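Foro > Brazos y células pequeñas > Compras y presupuestos

Tema: ¿Pinza nueva o segunda cámara? Solo me llega para una

tornillo_flojo escribió:
Buenas. Me han aprobado 2598 euros para ampliar la mesa de fruta y verdura y tengo dos ofertas delante. La pinza blanda de Graltwood sale por 2550 con dedos de repuesto (o sea, me sobra para un café). La otra es una cámara de profundidad de Inado más el soporte, bastante más barata. El brazo ya lo tengo y no se toca. ¿Qué haríais?

merluza92 escribió:
Pinza, sin pensarlo. Yo con dedos rígidos marcaba todos los tomates y acabé tirando cajas enteras.

pasoapaso escribió:
Pues yo no lo veo, merluza. Si la cámara no distingue bien dónde acaba una pieza y empieza otra, te da igual lo blandos que sean los dedos. Y ojo, ¿esos 2550 llevan IVA y portes? A mí Graltwood me cobró 84 de envío aparte y me fastidió el pedido.

tornillo_flojo escribió:
Uf, los portes no los había mirado. Con 84 más ya me paso. Les escribo ahora mismo.

merluza92 escribió:
Pide sin repuestos y listo, los dedos duran mucho más de lo que dicen.

pasoapaso escribió:
A ti te durarán, yo cambié los primeros en marzo y los había estrenado en enero jaja. ¿Con qué trabajas, piezas sueltas o en recipiente? Pon una foto de la mesa.

tornillo_flojo escribió:
Las dos cosas, va foto:
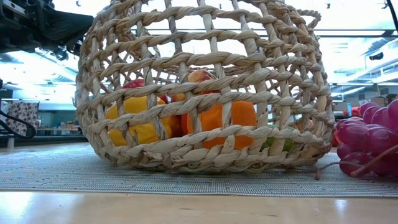
La cesta de cuerda con los pimientos y la manzana, y las uvas fuera, a la derecha.

merluza92 escribió:
Vale, con esas uvas me reafirmo, ¡pinza blanda!

pasoapaso escribió:
Y yo con la cesta digo cámara. El pimiento naranja se ve a trozos entre los cordones, a ver qué contorno sacas de ahí con una sola vista. Mira también Csonka, que alquila cámaras por meses y así pruebas antes de gastar.

tornillo_flojo escribió:
Lo del alquiler no lo conocía, me gusta. Pido precio a Csonka y dejo lo de la pinza parado hasta que me contesten por los portes.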